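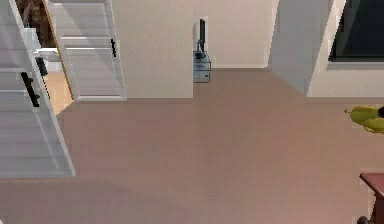 Dalten Online: Account and Server FAQ

Which regions can I play in?
Dalten runs two server regions, Prorard and Rarklow. A character is tied to the region where it was created. Friends lists are shared between both.

Can I move a character to the other region?
Yes, once the character reaches level 17. Open Account, then Transfers. Guild membership and active market listings do not carry over. Cancel listings first.
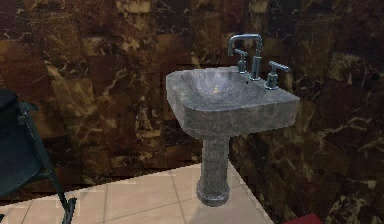
Gray stone pedestal sink with chrome faucet

How long is the transfer cooldown?
27 days per character. The timer starts when the transfer completes and cannot be shortened by support.

What is the guild size limit?
A guild holds up to 40 members. Invites sent past the limit stay pending until a slot opens.
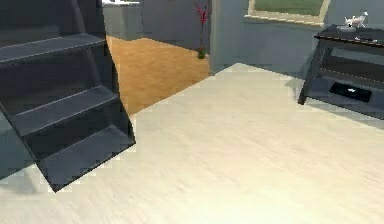 Bonsu writes that pending invites also expire if the guild leader changes, and that they have to be sent again by the new leader. This is correct as of the March patch.

Why was I disconnected from a ranked match?
The client drops the session after 65 seconds without a server response. Use a wired connection where possible and close other downloads. Rejoining within the same match does not affect your rating.

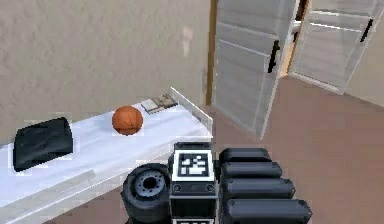
White bed with a black pillow and an orange basketball

Are purchases refundable?
Unused cosmetic items can be returned from the Purchase History page. Season passes cannot be returned after the first reward is claimed.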